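Re-seating the wrist camera and cable on the two-arm cell

Quick writeup before I forget again. Applies to both arms, left and right are the same except the cable loop is mirrored. Tools: 2 mm hex key, small Phillips, a couple of zip ties, yellow tape, paint pen. Power OFF at the strip before you start, not just stopped in software.

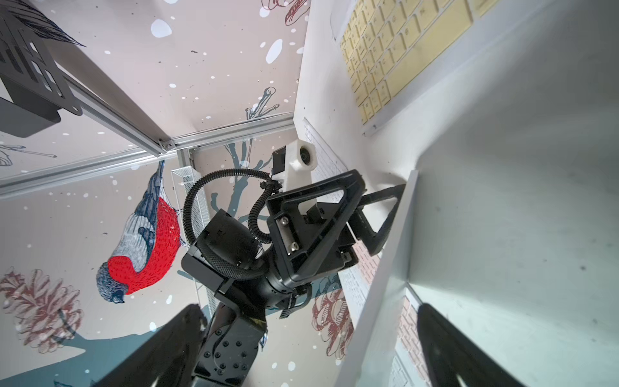
Do one arm at a time. Leave the other one parked and powered down where its camera can see the one you're working on, you'll want that view at the end.

1. Park it

Send the arm to the service pose (menu, pose 4). Wrist up, gripper clear of the walls. Wait for it to settle, then kill power. Hold the forearm when you flip the switch, it sags. The wallpaper prints tear easy so don't let a finger drag across them.

2. Check the bracket first

White printed bracket on top of the wrist. Grab it and wiggle. Any play at all, take it off and look at the screw holes. Printed parts creep, the holes go oval. If they're oval put on a new one, file is in the Prutley folder, print it solid. Don't crank the old screws down harder, you'll split it. I split two.

Snug is enough. Paint pen across each screw head so you can see next time if it moved.

3. Cable

Most of our dropouts were the cable and not the camera. The corrugated conduit needs a big lazy loop past the elbow side joint. Too short and it yanks the plug at full wrist roll. Too long and it snags the basket. To set it:

- undo the lower zip tie only
- roll the wrist by hand to one end, slowly
- feed slack until the conduit just stops pulling
- roll to the other end, check it dosen't rub on the knurled band
- zip tie, trim the tail flush

Flag of yellow tape where the conduit should enter the clip. If the tape has wandered, the loop has wandered.

4. Fingers

While you're in there. Two screws on the mounting plate for the near triangle finger, check both. Triangles should close flat along the whole edge. If they meet at the tip first, loosen, close the gripper by hand on a strip of card, retighten. Wipe the faces with a dry cloth, no solvent, Taras Onyshchenko tried solvent on the Osik set and they went gummy.

5. Power up and look

Power on, home, back to service pose. Open both wrist feeds side by side. On the feed from the arm you just did you want both of its own fingertips showing at the bottom, one each side, more or less even. One much bigger then the other = bracket is on crooked. Go back to step 2.

Then run the wrist sweep from the other arm's view and watch the conduit the whole way. Should swing, shouldn't snap tight.

6. Recalibrate

Always, even if you only touched one screw. Run the hand-eye routine, save, write the result in the log. If it throws error 714 it lost the camera, reseat the plug and start the routine over, it won't resume.

Known issues

Trendasance firmware forgets camera order after a cold boot. Left and right get swapped. Wave a hand in front of one to check.

Spare conduit is in the Tkachuk box, under the bench. Running low, reorder in April.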